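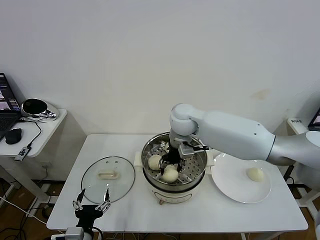
Re: [steamcooks] Steamed yeast dumplings going flat
From: Ryszard Kozłowski
Date: Aug 27, 2021
Message 2566

On the list, Wasilewska wrote:

> I've made the big plain dumplings three times this month and every batch
> rises beautifully on the board, then sinks into wrinkled little
> cushions the moment I take them out. I use Galent flour, fresh
> yeast, milk, one egg and a bit of butter. Fifteen minutes over a
> hard boil. The taste is lovely but they look awful! Is it the flour,
> or am I opening the pot too early? Also, can they be frozen?

Oh, I'm so glad someone is making these! They are my favourite thing to eat in the whole world, and I had a run of flat ones myself last winter, so I've got opinions.

I don't think it's the flour. I've used Galent for years and it's perfectly good for this, though it does drink a bit more milk than the Hireck one. My guess is that they've risen too long before they go in, and that the boil is too fierce. A dumpling that has puffed up as far as it can on the board has nothing left to give, and then a blast of steam blows it up like a balloon and down it comes again.

My usual batch is 500 g flour, 20 g fresh yeast, 250 ml warm milk, one egg, 40 g melted butter, a spoonful of sugar and a good pinch of salt. Knead for ten minutes, until it stops sticking to your hands. The first rise can be as long as you like (mine gets an hour, or two if I'm in the garden). Shape them, cover them, and give the second rise 20 minutes and no more. They should look a little plump and still spring back when you poke one. 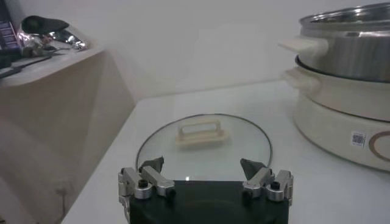
THE STEAMING ITSELF

Get the water going first, then turn it down until you hear a steady mutter instead of a rattle. Leave plenty of space between the dumplings – they grow sideways more than you expect, and if they touch they tear when you pull them apart. Twelve minutes for small ones, 15 for anything the size of your fist. No peeking!

When the time's up, turn off the heat and wait. I give them 3 minutes with the lid tilted just a crack, then lift it away from me so the drips don't land on the tops. Prick each one with a fork straight away. My aunt in Skodby swore by the fork and I used to laugh at her, but I tried half a batch with and half without and hers won easily.

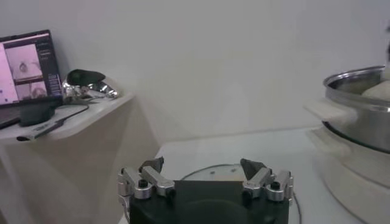 A tea towel stretched under the lid helps as well, as long as the corners are tied up on top, well clear of the flame. I forget it about half the time and the dumplings are still fine, just a bit spotty.

As for freezing, yes, and they do it very well. Let them cool completely, freeze them on a tray, then bag them up. Steam from frozen for eight minutes. I wouldn't use the microwave unless you plan to eat them that very second, as they go like rubber.

Do tell us what you're serving them with. We had ours with stewed plums and soured cream last night, and then I ate a cold one with gravy for breakfast, and I'd do it again tomorrow.

All the best,
Ryszard

PS Does anyone have a rye version that works? Mine came out like a doorstop, but the flavour was wonderful and I'd love another go.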